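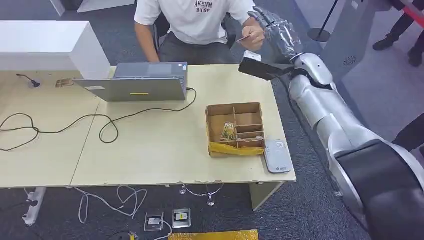 Spawn Points and Why People Kept Quitting Olloser
Final project report, Game Design Studio
Isamu Hoshino
Friday, November 18, 2022

So my project was supposed to be about lighting. If you look at my proposal from the start of the semester, it says lighting all over it, and I even made a little chart of lamp colors (which I still like, by the way). Then I put my map in front of other people and all they wanted to talk about was how annoying it was to respawn in it. I switched topics in week three and I'm glad I did.

Some background for anyone outside the class. Plundo is the four-on-four capture game our studio section has been building on for a couple of years. You run into the other team's vault, grab a sack, and run home with it. The sack makes you slow. If you get tagged, you drop it and come back at one of your team's spawn points after five seconds. That's pretty much the whole game! Everybody in the section makes one map for it, and mine is called Olloser. It's a flooded train station with a mezzanine going around the outside and two sets of stairs down to the tracks. The name doesn't mean anything, I typed it as a placeholder and then it was in all the file names.

The first version had three spawns per team, all of them behind the team's own vault. I copied that from the practice map and didn't think about it. It sounds fair, and on paper it is fair, since both sides are mirrored. But the practice map is tiny. Olloser is a lot longer, so if you got tagged near the enemy vault you had this huge jog back to where anything was happening. People were spending more time running across my pretty mezzanine than playing. One guy in my section wrote "nice walking simulator" on his feedback sheet and drew a sad face next to it.

My first fix was the obvious one and it was terrible. I moved all the spawns to the middle of the map. Now you were back in the action right away, which everybody loved for maybe two minutes, and then they noticed that you couldn't steal anything. You'd tag the person defending, and five seconds later they'd be standing between you and home again. We had a whole match end zero to zero. I have never seen eight people so bored and so stressed at the same time.

After that I figured I should stop guessing. Bustia is the logging tool that comes with our class build, and it writes down where each player is when they get tagged, where they come back, and how long it takes until they next see an opponent. I had ignored it up to then (the manual is a text file with half the lines missing). It took me a weekend to get it to output something I could open in a spreadsheet, mostly because it saves the two floors of a map as one flat layer, so everybody on the mezzanine looked like they were down on the tracks. I ended up adding a column for height by hand-editing the config. If you're using Bustia next year and have a map with stairs in it, do that first, please, it'll save you the weekend.

In the end I had logs from 92 matches, played over the lunch sessions and the two evening ones. That gave me 1,520 respawns I could use. The raw number was nearly 2,000, but I threw out the ones from before the height fix, plus a bunch where somebody had just wandered off the edge of the platform on purpose to see what the splash looked like. (It looks good. I spent too long on that splash.)

What I was looking at was the gap between coming back and meeting somebody. I'll call it the dead time. In the version with the spawns in back, dead time was so long that you could see the moment people gave up, they'd start jumping around and spinning in circles. In the middle-spawn version it was basically nothing, and players got tagged again right after coming back. What I wanted was something in between, long enough to look around and make a plan and short enough that you don't reach for your phone.

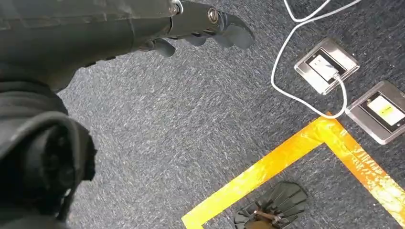 The third version is the one I kept. Each team has four spawns now. Two are in the old spot behind the vault, one is in the ticket office on the side, and one is up on the mezzanine, a bit ahead of the vault but facing away from the stairs. The game picks between them depending on whether your team's sack is at home. If it's safe, you come back up front and can get going. If somebody has taken it, you come back in the office, and you have a real chance of cutting the thief off, but only if they take the left stairs. On the right stairs they get away. I like that a lot because it means the thief has to think about how many of us they tagged on the way in.

The ticket office caused one more problem. Its door opened right onto the track walkway, and thieves figured out within a day that they could wait beside the door and tag whoever came out. Not cool! I tried making spawned players untouchable for three seconds, but then they'd just walk out and stand in the thief's path like a wall. Adomaitis, my project partner for the testing part, suggested giving the office a second way out through a broken window. I didn't want to do it, since the window was a wall texture and I'd have to rebuild that side of the room. I rebuilt it. The camping stopped pretty much that same session, because you can't watch both ways out from one place.

I also made the walkway wider, 80 units instead of the old width, so two people can pass each other without getting stuck. It's a small thing but it got rid of the most common complaint on the sheets, which was some version of "I got caught on my own teammate."

Stuff I'd do differently. I'd put gray boxes in front of people much sooner. By the time of the first playtest I had benches and posters and a working clock in there, and every time I moved a wall I had to move all of that too. The clock got moved so many times that it now runs backwards and I can't find out why. I'd also write down which version people were playing on their feedback sheets. I have a stack where I honestly can't tell if they hated version one or version two, so I left those out of the report.

And I'd ask better questions. "Was it fun?" gets you a yes from your friends and a shrug from everybody else. "Where were you when you got mad?" got me a finger pointing straight at the ticket office door.

Things that are still open: the mezzanine spawn sometimes drops two players on the same spot and they pop apart in a silly way. The right stairs might be too strong for good thieves, I need more matches with experienced players before I touch that. And the lighting is still the same as in week two. I have the lamp chart ready for whenever I get back to it.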